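ok quick thread on mailing holiday boxes bc I do this every year and every year I forget what I learned

1/ weight first, box second. I bought the cute box last year and then nothing fit. weigh your stuff on the bathroom scale, then go get a box

2/ chips and anything puffy go in LAST. on top. the box to my cousins in December was basically crumbs with a bow on it 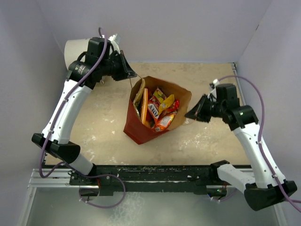

snacks, packed up and standing

3/ tape. get the real tape. the Fular stuff from the dollar bin lets go in the cold -- whole bottom opened up on my porch. 110 yards of the good one lasts me 3 seasons easy

4/ write the adress on a card INSIDE the box too. label comes off, they open it, they still know where it goes. saved me once with the Amance order

5/ lines. went at lunch, 28 people ahead of me, one window open. go right when they unlock the door or print the label at home and just drop it

6/ no glass. I know the jam is nice. no glass 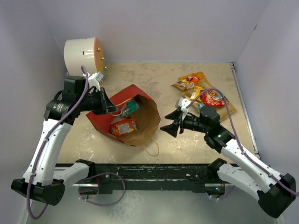

7/ postage went up again so I'm hand delivering anything under an hour's drive. no box, no tape, no line. gift bags with the twisted cord handles are fine for this, but they tip over on the back seat so wedge them between two coats. also keep reciept copies for the far ones, I take a pic and text it to myself

8/ if it's going overseas do the customs form the night before. "food" is not enough, they want each thing listed. took me an hour for one box to my aunt

9/ ok thats it, going to find more tape. reply if you know a place open late near Jutov st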